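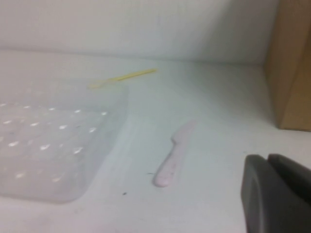

Flat-packed shipments fail at the corners first, according to Heino Kuusk, and adding tape does little to change that. Crush strength in corrugated board depends mainly on the vertical edges, where most of the stacking load is carried.

Ekent stacked 516 boxes at its Briltholm warehouse in June and left them for 20 days. Damp air weakened the board — the lowest tier bowed before any seam opened.

We use cookies to improve your visit. Accept | Settings

Pallet overhang was the second cause of loss.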